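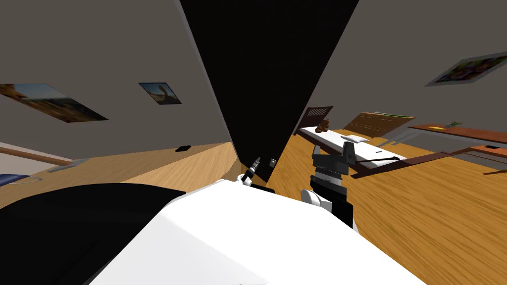
Murham on the handheld: a weekend-and-a-bit thread

1/ OK so the handheld port of Murham finally unlocked at midnight and I've been glued to it ever since, apart from sleep and one very rushed trip for groceries. Thoughts as I go. No story spoilers past the lighthouse, promise.

2/ For anyone who missed it the first time around, Murham is the one where you run a ferry between little islands and every passenger wants something slightly annoying. Part puzzle game, part delivery game, part people yelling at you about goats. I put 60 hours into the PC version and never saw the ending.

3/ First thing I checked was the text size, because the PC version had tiny, tiny letters in the cargo menu. They fixed it! There's a slider now, and the biggest setting is properly big. I can read the tide tables without holding the thing up to my nose.

4/ Load times are longer than I'd like. Going from the dock to open water is fine, but fast travel drops you on that knot-tying screen and you sit there long enough to read both tips. I now know a lot about knots.

5/ Frame rate question, since three of you have asked already: smooth out at sea, choppy in the market on the big island when it rains. You get used to it. Turning off "crowd detail" in the options helps and all you lose is a few people standing by the fish stall.

6/ The save system is the big change. The PC version only saved when you slept, and if you hit a rock at dusk you lost the whole day. Tollero (same folks who did the original) added a save-anywhere option for the port. It overwrites your one suspend slot, though, so don't get clever with it like I did.

7/ What I did: suspended in the middle of the storm crossing with the hull at 40 percent, went to make a sandwich, came back, hit a rock immediately. Suspended again out of pure habit. So now my one suspend slot is a boat that is basically already underwater. Great job, me.

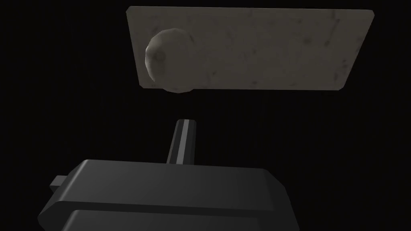 Lech Śliwiński: you can still load the last sleep save from the title screen, hold the left shoulder button when you pick Continue. It's in the manual but only on the very last page.

8/ LECH. Thank you!! That worked, and I only lost the afternoon with the beekeeper. Everybody else, please write this down. Left shoulder button, hold it, then Continue. Why is there no menu entry for that??

9/ Touch controls next. You can drag cargo around the hold with your finger now and I love it so much. Stacking crates with the stick was always the worst part of the game for me (my beets went overboard constantly). With touch I can pack a whole hold before the bell rings.

10/ The map is less good. Pinch to zoom works, but when you let go it sometimes snaps back to wherever the boat is, so reading the far islands means keeping your fingers planted on the screen like you're playing piano. I hope that gets patched.

11/ Hoi-yan Kan asked me if the music is the same. Mostly yes! The night theme has a new version with what sounds like an accordion, and it only kicks in once you've got the second lantern. I sat in the harbor for a while doing nothing so I could hear the whole thing loop.

12/ There's a new island too, down in the corner where the PC map just had fog. I'm not saying what's on it. I'll say that you should bring rope, and that you should talk to the woman with the blue umbrella before you buy the rope, not after. I bought the rope first. I own so much rope.

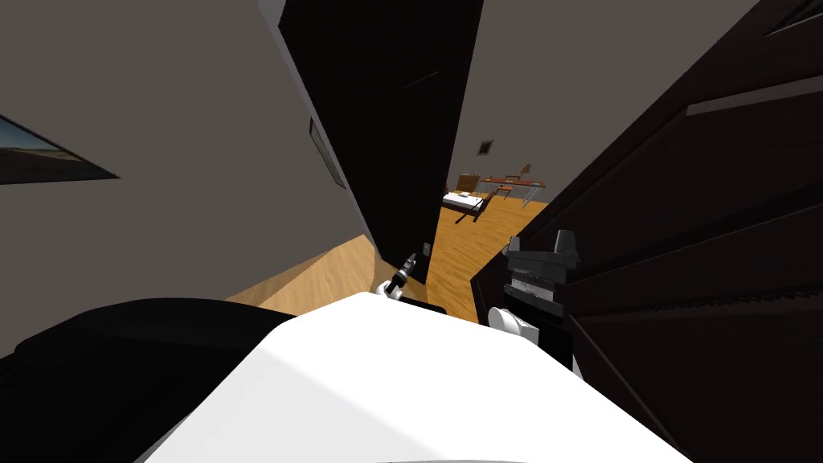

13/ Also on the new island: the hardest delivery in the game so far. You've got one tide to get a piano up a canal, and the locks only open if you've been nice to the lock keeper since chapter two. I had not been nice to the lock keeper. I've spent this whole evening bringing him soup.

14/ Price talk. It's 800 of the shop's points, and if you bought the PC version and link your account you get the soundtrack thrown in. No discount on the game itself, which stung a bit. Felicja Domański waited for a sale on the last Tollero game and waited a full year, so do with that what you will.

15/ Kikuchi is publishing the boxed copy, out in September. I've got mine reserved even though I already have the download (I know, I know). It comes with a paper map, and I want to draw on a paper map with a pencil like I'm eleven.

16/ Battery: I'm getting a full evening out of a charge with the brightness down. Turn off rumble if you want more. The boat engine makes it buzz the entire time you're moving and my hands were numb by the lighthouse.

17/ Completion screen says 98 passengers carried and one piano still not delivered. The lock keeper now says "hm" when I hand over the soup, where he used to say nothing at all, so we're getting somewhere.

18/ Going to bed. Tomorrow I try the canal again, and after that I've got Folten to start, which Bogdan Laskowska keeps telling me is short. If you know which soup he likes, my replies are open.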